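Living > Body & Movement > Features

The Long Way Around to a Comfortable Shoe

Angeliki Mavromatis delivered mail on foot in Ornville for 18 years before her left heel gave out. The pain came on first thing in the morning and eased by the second block. She ignored it for most of a summer. By fall it was lasting through lunch, and by winter she was sitting down on other people's front steps.

Her doctor told her what she already suspected. The band of tissue under the foot was inflamed, she needed rest and calf stretches, and she needed different shoes. The rest she couldn't manage. The stretches she did in the sorting room, against the wall by the time clock. The shoes took her the better part of a year.

"I bought four pairs," she says. "Two were too narrow and one was too soft. The last pair I liked, but they hurt by Friday."

Her problem is common among people who stand or walk for a living, and the shopping is harder than it ought to be. Store lighting is flattering, carpet is forgiving, and three minutes of walking up and down an aisle says little about hour six on concrete.

Graziella Sartori has run a small shoe repair and fitting shop off the square since her father retired. She measures both feet of every customer, standing, and writes the numbers on an index card. Most adults who come in are wearing a size they settled on in their twenties. Feet get longer and wider with age, and one is often bigger than the other. Sartori fits to the bigger one.

She also pulls out whatever is inside the shoe and looks at the bottom of it. A worn spot under the big toe tells her one thing, a crushed outer heel another. Many people, she says, have never taken the liner out of a shoe they have owned for years. 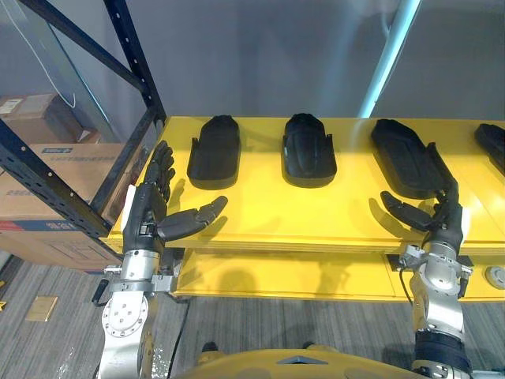 Black insoles with a raised rim and a contoured surface.

Replacement insoles are where customers tend to spend money badly. Sartori's advice is to try the firm ones first. Soft foam feels good in the hand and flattens quickly under a grown person. A firm insole may feel strange for a week or two, and she tells people to wear it for an hour the first day and add time from there. The old liner should come out before the new one goes in. Stacking them lifts the heel and makes the shoe slip.

Custom orthotics are a separate matter. Salamatu Okeke, a physical therapist at a clinic across the river, sees patients who paid $522 for a pair and keep them in a drawer. Some people do need them, she says, but she would like to see six weeks of calf and foot exercises first. Her usual list is short: heel raises on a stair, a towel stretch before getting out of bed, and balancing on one leg while the coffee brews.

"People want the thing in the box," Okeke says. "I give them homework."

Mavromatis did the homework. She also switched to a wider shoe, half a size up, with a firm insole Sartori trimmed at the toe. Her route is the same one, 290 addresses with a hill in the middle — and she still takes the hill slowly.

The morning pain comes back now and then, mostly after a weekend in slippers. She keeps a pair of old walking shoes beside the bed and puts them on before she stands up.

Contact the editors | Copyright January 2021 | Back to top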